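The Bin at Furkomside

Everything left behind in the Pindon building ended up, sooner or later, in the big grey metal bin, and in July it fell to Aleksandra Śliwiński to find homes for the contents.
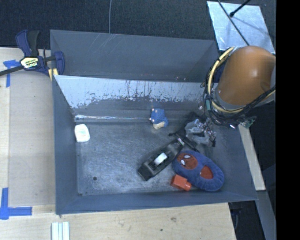
She had been given the job by Duda, who gave out jobs the way other men gave out colds. "It's a quiet month," he told her. "Write it all down, ring whoever it belongs to, and have it clear by four o'clock." Then he went off to look at a boat he would never buy.

Aleksandra sharpened a pencil. She had worked at Furkomside long enough to have answered 3,000 letters, most of them about drains, and she considered herself ready for lost property.

The tape dispenser she knew at once. It had lived on her own desk until the spring, when Accounts borrowed it for an afternoon. She wrote: Tape dispenser, black. Owner: me. She underlined "me" and felt the day was going rather well.

The small white thing with the rounded corners was harder. It might have been soap. It might have been a box that something nicer had come in. She wrote "soap (?)" and then, after some thought, crossed out the brackets and left the question mark to fend for itself.

Next came the Spider-Man face, blue and plush, with a puffy rim. She rang Stosard, on the second floor, who had children.

"Is it a slipper?" he said.

"I was hoping you'd tell me."

"Has it got a place for a foot?"

"I haven't looked."

"Well, don't put your hand in," said Stosard. "If it's ours, there's no telling." He said he would ask at home, in the voice of a man who would not ask at home.

The little orange-red block had no face and no obvious job. She gave it a line to itself all the same – it seemed rude to leave it off – and wrote "block, one end lumpy".

That left the blue plush figure with the beige bottom half, lying on its side by the far wall like a guest who has been told dinner will be late. She tried the whole of the first floor. A woman in Planning thought it might be worth 20 pounds to a collector, but did not want to be the collector.

At ten to four Duda came back, smelling of varnish, and read the list standing up.

"Soap, question mark," he said.

"Yes."

"And this one? You've put 'pending'."

"He's pending," said Aleksandra, and took her tape dispenser back to her desk.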